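LANG 118: Words and Things
Week 5 notes: Where does one color word stop and the next one start?

Reading before section: the Retiswood packet, chapters on naming and sorting. Bring your filled-in chart from last week. If you lost it, there are spares in the tray outside Lindgren 23.

1. The puzzle

Light comes in a smooth range of wavelengths. There are no seams in it. Move along from green toward blue in tiny steps and you will never hit a line where the physics changes. And yet every speaker in this room will happily tell me "still green, still green, okay, now it's blue," and most of you will say it within a few steps of each other. I have taught this course for years and I still find that amazing!

So the question for this week is where those lines come from. Are they in the eye, in the language, or in the things we own and talk about? (My own answer is a bit of each, and the fun is in working out how much.)

2. Basic words and fancy words

A basic color word, in the sense we'll use it, passes four tests:

It is a single simple word. "Green" passes, "mint green" fails.
It isn't a kind of some other color. "Teal" is shaky here, as plenty of people will call it a kind of blue or a kind of green.
It can be used of almost anything. "Blond" fails, because you can't have a blond car.
Speakers know it and agree on it pretty well.

English is usually said to have eleven: black, white, red, yellow, green, blue, brown, purple, pink, orange, gray. Look how young some of them are as color words. "Orange" was the fruit first. "Pink" was a flower. "Purple" goes back to a dye made from sea snails, and to the cloth it was used on, long before it was a word you could put on a toothbrush.

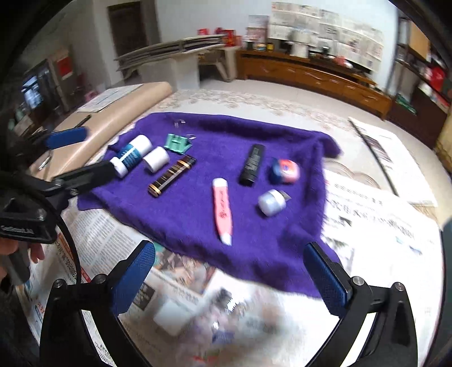 Try the four tests on "turquoise," "beige," "maroon" and "navy." Write down which test each one fails, and be ready to fight for your answer. Last year "beige" split the section right down the middle and we ran ten minutes over.

3. Other languages cut it up differently

Russian has two everyday words where English has "blue," one for lighter blues and one for darker. Speakers don't feel these are shades of one color any more than you feel pink is a shade of red. (Stop on that one for a second. Pink IS light red, in a sense. Does it feel that way to you?)

Many languages use one word for the whole stretch that English splits into green and blue. Older Japanese did something like this, and there are traces of it today: the "go" traffic light is still called by the word that now mostly means blue. Welsh has an older word that took in blue and some greens, and it turns up in the word for grass.

A warning, and please take it to heart. Having one word for two things does not mean you can't see the difference. English has one word for the snow that packs and the snow that blows around, and any kid with a sled can tell you which is which.

4. The chart exercise

You each had 36 chips running from yellow-green to violet, and you wrote one word under each. Tonight we pool them. What to look for:

Chips where everybody wrote the same word. These tend to sit in the middle of a category, and people name them fast.
Chips where the words scatter. Expect the worst mess between green and blue, where I always get "teal," "aqua," "sea," "blue-green," and one poor soul who writes "swimming pool."
Your private words. If you sew, paint or wear makeup you'll likely have more of them, and they will be more exact.

Compare your results with the Sultent list in the packet. It has 4000 color names collected from catalogs, and it is a joy to browse. Notice how few of those names are any use for telling a friend which mug is yours. 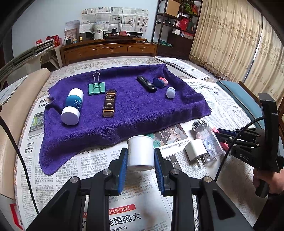
5. What we use color words for

Most of the time we don't use color words to measure anything. We use them to pick one thing out from its neighbors. "Hand me the green one" works beautifully if the others are red, even if the green one is closer to gray. Put it beside two other greens and suddenly you need "the minty one" or "the dark one." Same object, same light, different word! This is why lists of names taken from single chips only tell us part of the story.

Color words also harden into labels. White wine is yellow. Red hair is orange. Black tea is brown. Collect five more of these before section, from any language you speak.

6. For next time

Read the Wakov excerpt on smell words. It's short and wonderful, and it will make you see how lucky we are with color. One page of response, double spaced, due at 4 p.m. in the usual box. Project proposals can wait until May, but come talk to me early if yours involves kids or more than one language.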